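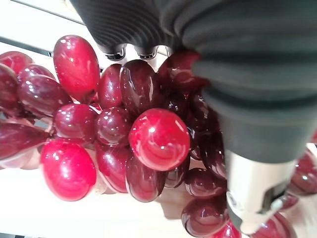
Progress report: Kavau soft gripper kit trial

27 August 2021

Hi all,

You asked for an update once we'd had the Kavau kit long enough to have opinions about it, and boy do we have opinions. Most of them are good! I'll go through what the grant has paid for so far, what works, what doesn't, and what I'd like to do with the part of the budget we haven't touched.

Where we are

The kit came out of its boxes in January, which feels like a very long time ago. We spent the first stretch getting it to talk to the arm we already own, and I'll be frank that this ate more of the schedule than I told you it would. Kavau sells the gripper with a mounting plate and a controller, and the plate fit fine, but the controller wanted a newer software version than our arm was running. Updating the arm meant updating the bench computer too, and then the wrist camera stopped showing up. It was that kind of month. Once everything was on the same page it stayed there, and we haven't had to touch the setup since.

We're now on the soft fruit part of the plan. Grapes are up at the moment, red ones, laid in a bunch on a white surface with the gripper coming in over the top. Grapes are a great test because they're smooth and shiny and they sit so tightly against each other. The soft fingers have ridges all the way down and need a bit of room at the sides, and a packed bunch doesn't give you much.

What the kit does well

It's gentle. That was the whole reason we picked it over the Wurker hard-jaw model, and I'm happy to say I'd pick it again. We used the Wurker jaws as our comparison during the first round (small potatoes and limes, nothing too delicate) and they were quicker to close and easier to aim, but I wouldn't want to put them near anything with a thin skin. With the Kavau fingers you can turn the pressure down through 6 levels, and we do nearly all our fruit work on the lowest 3.

Swapping fingers is easy too. They clip off for washing and clip back on, and I can do it without tools and without rereading the manual, which I couldn't say about the last gripper we bought. Nothing has cracked or gone sticky so far. One finger did develop a slow leak and Kavau replaced it under warranty with no argument at all - I sent one email and a new one showed up in the mail.

The manual is pretty good as well. There are a couple of pages where the diagrams clearly belong to an older version of the controller, so if we end up recommending this kit to the other sites I'd include a note about that.

What's been harder

Glare, mostly. Grapes throw back every light in the room, so each one ends up with white streaks and little bright dots all over it, and the vision software that comes bundled with the kit (it's made by Jutell, Kavau just packages it) doesn't love that. The bright red grapes are usually fine. The darker ones, especially where they end up in the gripper's own shadow, tend to run together into one big dark blob as far as the software is concerned. It'll happily pick a grab point right in the gap between two of them.

We've tried a few things. Turning off the overhead lights helped with the streaks and made the shadows worse. A sheet of diffusing film over the side lamp helped with both, a little. The Jutell support people suggested retraining on our own pictures, and that's what we're doing now. We're saving wrist camera pictures as we go and outlining the grapes by hand, which is slow, and I have come to dislike outlining the ones that are mostly hidden behind other ones. It's the right fix, though, and I think the software will be much better for it.

The other problem is reach. The gripper is chunky. When it comes down over a bunch it blocks a good chunk of what the wrist camera can see, so right when you most want a clear view, you lose part of it. We've been working around this by taking a picture from higher up first and planning from that one. A second camera off to the side would be a better answer, and I'll get to that under money.

Changes to the plan

Cherries were supposed to be next and I'd like to push them back and do loose grapes first. Once the grapes are spread out, the software has an easier job and we get to look at the grip by itself, without wondering whether a miss was bad aim or bad squeeze. I should have put them in that order to begin with. The end date doesn't move, because I've cut the strawberry tests from 12 sessions to 7, and I'd sooner have fewer of those done properly.

The write-up for the other sites is still on. Eskildsen have asked for an early copy of the setup chapter for their packing line and I said yes, hope that's okay with everybody. It's only the install notes and the parts list, no results in it.

Money

We're under on parts and over on hours, and the two come pretty close to canceling out. The spare finger set is bought, the lamp and film are bought, and the extended warranty is paid through the end of the project. I haven't spent the line set aside for a second arm mount because we don't need one anymore.

What I'd like is your okay to move that line over to a side camera and a small stand. It would help with the blocked view and it'd be useful long after the grapes are gone. If you can let me know by reply I'll place the order right away - the camera I have in mind is in stock and works with the Jutell software as is.

Coming up

More outlining, then retraining, then the same grape bunches again with the new version so we can compare it fairly against the old one. After that, loose grapes at each of the low pressure levels. I'll send the comparison as soon as it's done, even if it's ugly, and you're welcome to come by the bench any time before then and try the controls for yourselves.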